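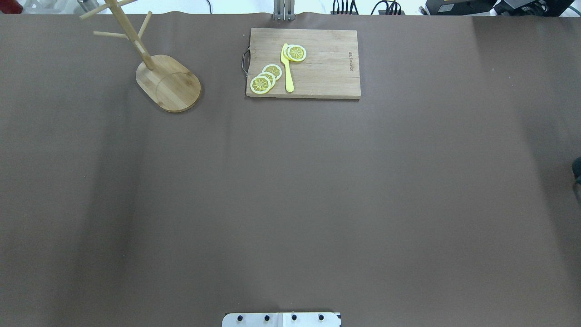 Cutting board with metal handle, on a dark covering.

Oil finishes and dry boards

Monday, September 13, 2021

I have been asked twice why I stopped using walnut oil on kitchen wood. The short version is cure time. A drying oil hardens by reacting with oxygen, and in my kitchen that reaction is slow. In July I put one thin coat on a maple offcut, wiped it after 15 minutes and stood it on edge in the pantry. Six days later a paper towel still picked up color from the end grain.

Mineral oil does not cure at all. It soaks in, stays liquid and washes out gradually with dish soap, so it has to be reapplied. I now use it with beeswax melted in, 100 grams of oil to a spoonful of wax, warmed in a jar standing in hot water. More wax than that gives a paste that drags on the cloth and leaves streaks.

Sumaiya Seneviratne wrote to suggest the hard wax blend from Briklow. I tried it on two offcuts. It builds a better surface than my mix, but knife marks show up pale and the whole face has to be sanded before recoating. For a serving piece I would use it. For anything that gets chopped on daily I would not.

Sanding notes: stop at 220 grit. Wet the wood, let it dry overnight, knock back the raised fibers with the same paper, then oil. Going finer made no difference to absorption that I could measure on a kitchen scale.

The Brabec oil is still on order.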